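4.2 Plates, cloths, and the supper table

We turn now to the part of the household diaries that gave us the most pleasure to read, and that also gave us the most trouble to code, namely the many passages in which people write about what they eat from and what they put underneath it. As explained in Section 3, the Pratumum study asked 209 households to keep a plain notebook by the table through the month of April, and to write in it whatever they liked about the evening meal. We had expected to hear mostly about food. We did hear about food, at length and often with recipes, but we also heard a surprising amount about plates.

Our first reading suggested that diarists talk about plates in two quite different moods. In the first, the plate is a tool. It is too small, or it is chipped, or it won't fit in the dishwasher with the others, and the writer would like it gone. In the second, the plate is something closer to a relative. One woman in Fememthorpe gave nearly a page to a gravy-stained oval platter that had come down from her grandmother, and mentioned the roast itself only in passing, in brackets. A retired bus driver on the same street wrote that he eats his eggs from the same dish every evening and would feel "like a visitor" with any other. We found both moods in the same notebook more often than we found either one alone, and this is why we gave up our early plan to sort whole households into types.

Color came up again and again. Earlier work by Pelletier had led us to look for it in connection with appetite, and we did find a handful of remarks of that sort (beets look better on white, everyone seems to agree). Far more often, though, color was a way of saying whose place was whose. Children had their plate by color, and so did a good many grown-ups, long after the children had left. Pale and grayed shades were written about with some fondness, and several diarists connected them with a particular decade or a particular store. Cloths and table coverings were handled differently: people described them as belonging to the room, and wrote about them chiefly when they were changed for a holiday or for company.

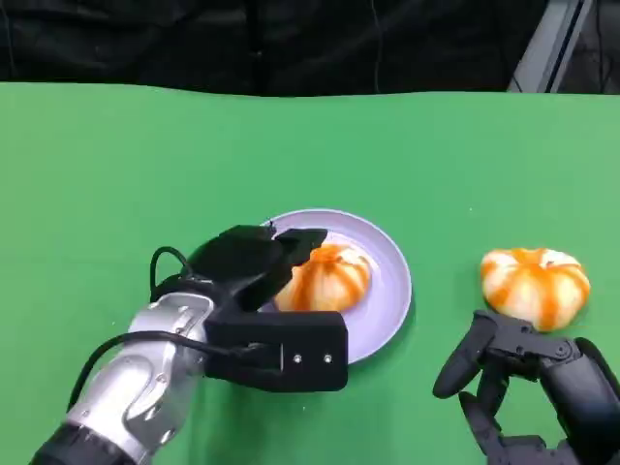
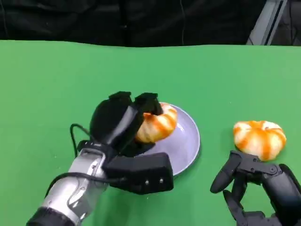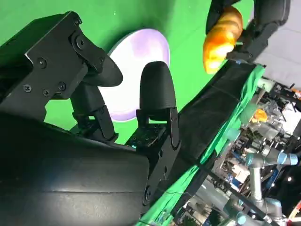

Figure 6. Three views from one session. The top view shows a pale lavender plate with a raised rim on a green tabletop.

A word is needed on how the remarks about color were coded, for we went back and forth on it for most of a spring. Our first scheme had 20 codes, and two of us working apart could not agree on the difference between "color as taste" and "color as habit." When someone writes that she has always had the blue one and would not care for the yellow, is she telling us what she likes or what she is used to? We argued about this very line over several lunches. In the end we folded the two codes together and added a separate one for ownership, and our agreement improved a great deal. Readers who would like to see the older scheme will find it in the appendix, along with the passages that gave us the most grief.

The place where a household lived made less difference than we had guessed. Cormier is a farming town with large kitchens and large tables, while most of the Zindilgate families live in apartments and eat at a counter or on the sofa, and we had supposed that the table would matter more in the first than in the second. It mattered in both. Zindilgate diarists wrote warmly about trays, folding tables, and one much-loved piano bench – and they were, if anything, more careful than the Cormier families about who sat where. Of the 2,000 diary entries that we coded in full, 400 mention a fixed seat, and these came from both towns and from Fememthorpe besides.

We should also say something about guests, as their arrival tends to upset every pattern described so far. Once company is expected, the everyday plate goes back in the cupboard and a matching set comes out, even in homes where nobody is fond of it. Several diarists complained about this custom while following it to the letter. One man confessed that he had laid the good china for his own brother, who then asked where the old plates were – a small exchange, but we have come back to it many times, and we take it up again in Section 5 when we discuss what the diarists meant by the word "proper."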